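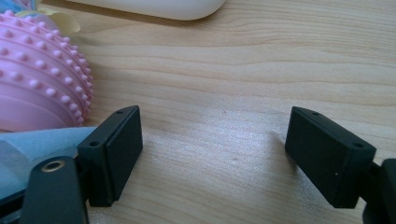
Dealer financing vs. credit union on a used Mazza wagon

Forum: Buying, Selling and Loans
Thread started 02/06/2023

gravelpit_dad
Looking at a used Mazza wagon at the Drimevier lot out by the highway. Credit union has me pre-approved at a rate I can live with, and the payment comes to $281 a month. The finance guy at Drimevier says he can "absolutely match or beat that" through an outfit called Elorska, but he'd need to run my credit first and he'd like me to come in on Saturday, when I assume the coffee is fresh. Has anyone here used Elorska? Is it worth the trip or am I going to spend three hours hearing about paint protection?

tworustydoors
You're going to spend three hours hearing about paint protection.

lowbeam
I had an Elorska loan on my last car. Perfectly ordinary. Money went out every month, they never once wrote to thank me. My only gripe was the payoff letter, which took two phone calls and a fax. A fax! I had to go to the library.

Mrs_Overdrive
Ask him for the rate in writing before he runs anything. "Match or beat" usually means match or beat the payment, and any fool can beat a payment by adding a year to the loan. What term did the credit union give you?

gravelpit_dad
48 months. He did mention 72 in passing, now that you say it. I believe the phrase was "more breathing room."

Mrs_Overdrive
There it is.

tworustydoors
Breathing room is what I call the period after the car dies and before the loan does.

parkinglot_phil
Going to disagree with the pile-on. I bought from Drimevier two years ago and the dealer loan was better than my bank by a fair bit. The longer term isn't a crime either if there's no prepayment penalty. Take the long one, pay it like the short one, and if the furnace quits you've got some slack. I've done this twice and still have all my fingers.

Mrs_Overdrive
How many people do you know who take the long one and pay it like the short one?

parkinglot_phil
Me. I just said.

lowbeam
Phil also reads the manual for his toaster.

parkinglot_phil
It has a bagel setting you people are missing out on.

nightshift_nell
Watch the doc fee. Mine was 47 dollars at one dealer and several times that at the next, same pile of paper, same pen. Also if they offer the Momenon extended warranty, it gets rolled into the loan, so you pay interest on it. I said no four times. The fifth time he slid the form over without talking, like a man feeding a horse.

gravelpit_dad
He has already brought up Momenon. Twice, and we've only spoken on the phone. Does anyone like it?

lowbeam
My sister does. They covered a window motor and she's been insufferable ever since.

parkinglot_phil
Depends on the wagon. How many miles?

gravelpit_dad
Enough that he told me the trim level instead.

tworustydoors
Ha. Spend the money on an independent mechanic before you sign anything.

nightshift_nell
Seconding the mechanic. And if you have 1000 dollars spare, put it down. My credit union knocked a little off the rate for a bigger down payment, but I had to ask.

gravelpit_dad
Update. Went in. He ran the credit, disappeared for 29 minutes, and came back with a rate a hair under the credit union's. At 72 months. I asked for the same rate at 48 and he had to go speak to someone — I could see him through the glass, eating a granola bar. Came back with a number slightly worse than what I walked in with. I'm going with the credit union. Mechanic has the wagon Tuesday.

parkinglot_phil
Did you ask about the prepayment penalty?

gravelpit_dad
I did. There isn't one. You may have that, Phil.

Mrs_Overdrive
Good. Did you get the paint protection?

gravelpit_dad
I would rather not say until the mechanic calls.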